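Desktop replacement, Flavel building: power supply notes

The second group of desktops at Flavel comes out of service in February. Units kept as spares will be opened, cleaned and checked before storage. Idle draw across the group was logged at 820 watts overnight, which is the main reason for the change.
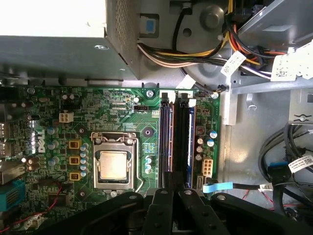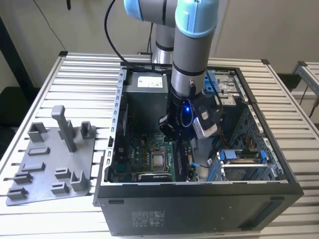 Desktop computer with the case open: power supply and motherboard (first picture); the tower on its side on the bench (second picture).

Spare power supplies are load tested at 170 watts. Any unit with a noisy fan is recycled. Stener collects scrap from the loading dock at 7 a.m.; pallets over 536 pounds need a second pickup slip.

Drives are pulled and wiped before a case leaves the floor. Label each drive with the asset number from the Praser list, which now holds 2,000 entries. Files saved only to a local drive should be moved to the shared folder before your swap date.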